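3. Towels and how they were folded

3.1 The towels

The towels came from two places. Most were lent by the Sillside laundry room, where the household part of the study was run, and the rest were bought new from one supplier, Caldeira, and washed three times before anyone folded them. In all there were 300 towels. We left out bath mats, tea towels and anything with a fringe. Fringes catch on each other and hide the true edge, and we had no good way of saying where a fringed towel ends.

Every towel was cotton terry. Within that there was a fair spread. The older Sillside towels were thin in the middle and stiff at the hems, and several had shrunk more along one side than the other, so that they no longer made a proper rectangle when laid flat. The Caldeira towels were thicker and kept their shape better, but they were also harder to crease, and a fold pressed down with the palm would rise again within a minute or so. We noted the width of the hem, the length of both short sides, and whether the towel had a woven band.

Bands turned out to matter more than we had planned for. Some towels were plain all over. Others had a band of a different weave in the same colour, which can be felt but is not easy to see from across a table. A third group had a coloured band, often with a narrow stripe beside it. The white towel in Figure 2 belongs to this last group: its band is bright red, with a thin white-and-blue striped border next to it. A coloured band tells the person folding which way round the towel is lying before they have found a single corner, and it can be seen in a heap when the hems cannot.

3.2 Before folding

Towels were dried in the Sillside tumble dryers on the middle setting and tipped into a heap on the work table. We did not shake them out or smooth them first. A few earlier studies start from a towel already spread flat, which makes the folds easier to compare but leaves out the part of the job that people told us they disliked. In the first round of interviews, held in July with 58 households, the usual complaint was about finding the corners. Folding itself was hardly mentioned.

We therefore treat the work as three steps. In the first, a towel is pulled from the heap and one corner is found. In the second, the neighbouring corner is found, nearly always by following the hem. In the third, the towel is laid down and folded. The first two steps are called opening in what follows, and the third is called folding.

Opening can go wrong in ways that are not noticed until later. The most common is to take hold of a point that feels like a corner and is only a pinch of cloth from the middle of the towel. Terry is thick enough for this to fool the fingers. The second is to follow the wrong edge, so that the towel hangs with its long side down when a short side was wanted. The third is to end up with two corners that lie across from each other. The towel then hangs in a point, and the person has to start again from one of the two.

3.3 Holding by one corner

A towel lifted clear of the table by one corner shows very little of itself. The cloth drops into a bundle of loose vertical folds, the lowest part being either the opposite corner or a stretch of hem, and the two corners in between are usually buried. A towel held by one corner with the rest of it supported is a different matter. The top edge can then be seen running away from the held point, and it gives a line to follow. In Figure 2 this edge is almost level and sags slightly. The cloth has faint creases along it, and at the right the towel folds over so that the band shows.

Figure 2. White terry towel held at one corner, with the red band and its striped border showing where the cloth folds over.

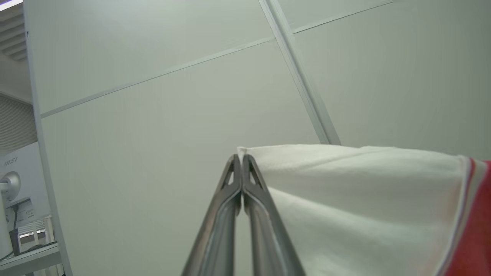 The amount of sag depends on the weight of the cloth and on how far along the hem it is next supported. Thick towels sagged less over short distances than we had expected, because the hem acts as a cord and takes part of the load. Thin towels with stiff hems behaved in much the same way. The awkward ones were thin towels with soft hems, which dropped straight down from the held corner and had to be picked up again further along. Raimonds Jaunzems, who ran most of the opening sessions, began to sort these towels out by feel before the session started, and we asked him to stop, as it changed the order in which they were met.

There is also the question of how much cloth is taken at the corner. A small pinch right at the tip leaves the corner pointing the way it was sewn, and the hem stays in view on both sides. A large handful is more secure but folds the corner under, and then neither hem can be traced without letting go. People who fold a great deal of washing tend to take a small pinch and trust it. People who fold less tend to take a handful and correct it afterwards, and some of them never do correct it, so the finished towel has a thick lump in one corner.

3.4 The folds recorded

We wrote down 1675 folds. A fold here means one crease made on purpose, so a towel folded in half and in half again counts as two. Creases that were undone straight away were written down as well but are kept apart in the tables. For 1000 of the folds we have the full set of notes: which corner was taken first, which edge was followed, where the band lay, and how far the two edges were from each other once the towel had been put down. The rest lack at least one of these, most often the position of the band, which was only added to the sheet after the first weeks.

The gap between edges was measured with a steel rule at the widest point. We tried measuring the gap at both ends and taking the average, but an average hides the kind of error that matters most to the person stacking the towels. A towel whose edges meet at one end and stand well apart at the other will make a stack lean. One that is out by the same small amount all the way along will not.

Benedita Cunha checked a share of the measurements against the towels themselves, which were kept folded overnight in the Wullow cabinets for this purpose. Most agreed. The ones that did not were mainly from thick towels, where the edge is rounded and two people can fairly put the rule in different places. We have kept the first reading in those cases and marked it.

3.5 Bands and the choice of first corner

On plain towels, the first corner taken was simply the nearest one that could be found. On towels with a coloured band it was more often a corner at the banded end, even when another corner lay closer to hand. We think people look for the band and work outwards from it. The same was not seen for bands in the colour of the towel, where the first corner was chosen much as it was for plain ones.

Starting at the banded end has a cost. Many people want the band on the outside of the finished towel and facing forward on the shelf, and with the usual fold in thirds this means that the banded end has to be laid down last. Someone who begins by holding it must either turn the towel or change hands. At Sillside the regular folders turned the towel on the table in one movement while lowering it. Newcomers mostly laid it down first, saw that the band was going to finish inside, and lifted it again.

We did not tell anyone which way the band should face. The shelf at Drudow, where the second group worked, is deep and poorly lit, and there the band was often left wherever it fell. Section 4 gives the results for the two groups separately.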